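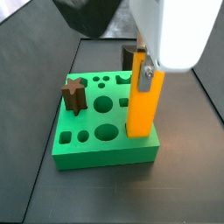 The Ekunlow Toy Library is moving into a home of its own this fall, and every family in the Ekunlow valley is invited to come in, sign up and carry something fun out the door. After 14 years in a borrowed side room at the community hall, the library has signed a lease on the old Semple Street bakery, with big front windows, a ramp that was already there, and enough shelf space for all 600 toys in the collection to be out at the same time. Until now, more than half of them have spent most of the year in boxes. Ride-on trucks, dollhouses, marble runs, train sets, giant floor puzzles, a green foam board with round and square holes and a half-moon slot for a toddler to puzzle over: all of it can be borrowed for two weeks at a time, and all of it will be where kids can see it and reach it.

EKUNLOW, August 2023 – The new space will open its doors in the fall, with the exact day to be announced once the floors are finished. Members will be able to browse, borrow and stay to play. A corner by the front windows has been set aside for babies and toddlers, and a long low table at the back will be kept clear for board games and building sets, so older brothers and sisters have somewhere to settle in too.

"I have wanted those windows for years," said Marion Baxter, who runs the library. "Kids used to walk right past us at the hall because our door was around the side, next to the dumpsters. Now they're going to press their noses on the glass and drag their parents in. I can't wait. I've already bought the window cleaner."

The Ekunlow Toy Library works much like a book library. Families pay a small yearly fee, pick out up to four toys per visit, and bring them back when they're done (or when the drum set has been played enough for one household). Current members include parents, grandparents who only need a play kitchen one week out of the summer, three home daycares, and a speech therapist who borrows puppets by the bagful.

Membership has grown quickly. In July alone, 104 children were on the borrowing list, the busiest month the library has had. On Saturday mornings the line at the hall sometimes ran past the coat hooks and into the yoga class, and everybody was very nice about it, but it was time to find more room.

A bakery with good bones

The Semple Street building stood empty for a little over a year before the library took it on. Much of what made it a good bakery makes it a good toy library: a wide front door, a deep sink, a floor that can be mopped, and a back room lined with sturdy racks that once held bread trays. Those racks are staying. They turn out to be just the right depth for puzzle boxes.

The fit-out is being handled by Wostura, a local carpentry shop that has given its time for the shelving at cost. The lowest shelves will sit close to the floor, and the heaviest toys will go there. Wostura is also building a checkout counter with a dropped section in the middle, so a four-year-old can hand over her own card and have it stamped.

"We asked the children what they wanted and they said stamps," said Baxter. "We showed them paint colors, we showed them rugs, and they wanted to know about the stamps. So there will be stamps. There will be a different one every month, and I have a drawer full already."

Introducing Seto boxes

The move also brings a brand new service that the team is very excited about. Seto boxes are themed sets of toys, packed in one sturdy bin and ready to go home as a single loan. There is a rainy day box, a grandparents' house box, a birthday party box with enough games for a crowd, and a new baby box for families whose older child could use some attention of their own. More themes are on the way, and members are encouraged to suggest them.

The idea came from Oana Bogdan, a preschool teacher and longtime member who joined the library when her own twins were learning to walk.

"Sometimes you have ten minutes and a kid on your hip and you just can't choose," said Bogdan. "I started packing little sets for my friends, and then they wanted them again, and then their friends did. It's the best thing to open one of these at home. The kids act like it's a holiday, and on Sunday night it all goes back in one bin. My living room has a floor again!"

Each Seto box comes with a packing list taped inside the lid, with drawings next to the words so that young borrowers can help check everything back in. Missing pieces happen, and the library keeps a "lost and lonely" jar at the counter where stray parts wait to be claimed. There is no fine for a lost piece. A phone call or a note is plenty.

How to join and how to help

Sign-up for new members is open now at the community hall on Wednesday afternoons and Saturday mornings, and cards issued there will work at Semple Street from the first day. Families who find the fee hard to manage can ask for a free card at the desk. No forms or proof are needed.

The library is also looking for good used toys, and is especially short of wooden train track, dress-up clothes in larger sizes, outdoor toys, and games for ages eight and up. Please make sure toys are clean and complete. Stuffed animals, battery chargers and anything with a recall notice can't be accepted. Donations may be left at the hall during opening hours, and please don't leave them at the bakery just yet, as the floor is still being done.

Moving day help is welcome too. Anyone with a pickup, a hand truck or a strong back can leave their name at the desk. Lunch is provided.

The hall location will stay open on its usual schedule until the week of the move.

Media contact: Marion Baxter, Ekunlow Toy Library, at the community hall during opening hours.

4 min read

Comments (4)

Jill R.
So happy for you all! We borrowed the marble run three times last winter. Will it be in the new place from day one?

pdk_ekunlow
Is there parking on Semple or do we use the lot behind the hardware store

Marion Baxter
Jill, yes it will! And pdk, there are a few spots out front, but the lot is easier with a stroller.

Grandpa Lou
I have a box of wooden track in the attic, bringing it Saturday.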